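Folding Day at the Brorwood Hall

The Brorwood hall is one big open room with a gray concrete floor, and in the colder months it gets used for pretty much everything. This gallery is about the laundry side of it: the T-shirts, the surfaces they get folded on and the furniture that fills the rest of the room. The full Brorwood set has 241 pictures. 

Floor and seating

The long benches stay toward the back under their olive-green covers. Stools move around depending on who needs one, and the tall black one tends to end up holding jackets.

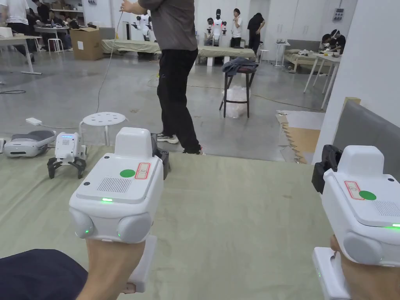

Coats were supposed to go on the rail by the Urneo storage room, but the rail is short and fills up early. We have asked for a second one before November. Bags go wherever there is space.

The folding table

Shirts are folded on a large table with a pale sage-green cloth over it. The cloth keeps the fabric from sliding, though it wrinkles and has to be pulled straight between shirts. Navy is the hardest color to keep neat - every bit of lint shows.
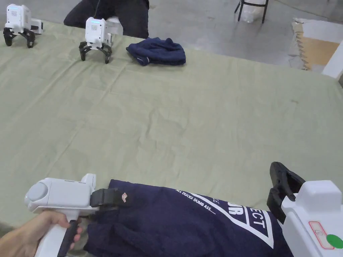 Printed shirts are folded with the design facing up, so the pile can be sorted without opening anything. Sleeves go in first, then the hem comes up to the collar. Thick prints resist a sharp crease, and those shirts do better with one loose fold fewer. The Kiều folding guide pinned inside the cupboard door covers long sleeves too.

The mattress corner

The bedding area has a beige mattress and a gray upholstered headboard panel. It is a softer place to kneel than the concrete, and people drift over there to sit.

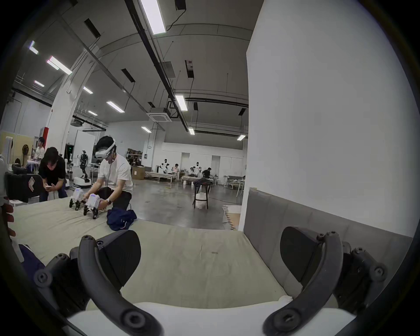 Beige mattress and gray headboard, with a crumpled dark blue cloth on top.

The rest of the pictures are in the Hustar album, sorted by area. Page last updated Thursday, May 20, 2021.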